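Castix has confirmed the main cast of its next period drama, a film about the final season of a provincial ballet company. Shooting begins in March.

Marina Manolakis takes the lead as an aging principal dancer who is asked to train her own replacement. Zdeňka Bartoš plays the replacement. Kosmas Tsolakis has the part of the company manager, a role that was first written for a much older actor and was changed during the last round of revisions to the script.

The announcement was made on 4 December 2008, after two weeks of reports in the trade press that Manolakis had left the project over scheduling. A statement from Castix said her contract had been signed before those reports appeared.
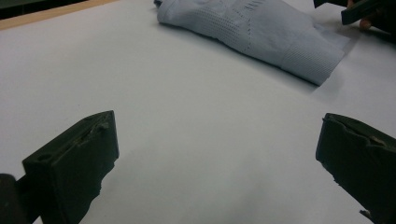

Costume design is by Ifigeneia Chrysikopoulos, who also worked with the director on the television film "Ersoy". Her department is making most of the rehearsal clothing in-house, and the knitwear is to stay within a narrow range of washed-out colors. The light blue knit lying on the white tabletop is typical of that range. Stage costumes for the performance sequences are being handled separately, under a different budget line.

The production has 40 speaking parts. Open calls for dancers drew 700 applicants, of whom 17 were hired for the company scenes. None of the 17 has a previous film credit. They will rehearse for four weeks before the principal actors join them.

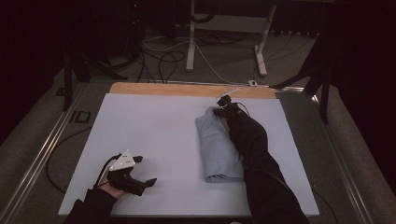 A white foam board on the work table.

Manolakis trained as a dancer before moving to acting and will perform part of her own footwork. Bartoš has no dance background. Her wide shots will use a double – the name has not been released – with close work covered by a second camera unit.

The screenplay is by Thodoris Sfakianakis, from his own stage play. The play ran without an intermission and used a single set. The film version adds
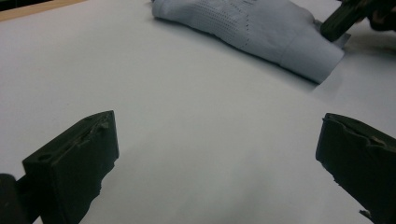

a touring section in the second act and moves the ending from the theater to a train station. Sfakianakis said the station scene was in his first draft of the play and was dropped for reasons of cost.

Interiors will be shot at Davow, where the largest stage is being fitted with a sprung floor. Astex will distribute. No release date has been set, and the film is still listed under a working title.

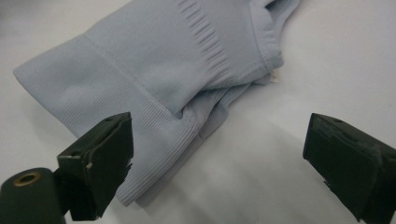
Pale blue knit with a broad ribbed band.

Casting for the remaining supporting roles continues through the end of the month.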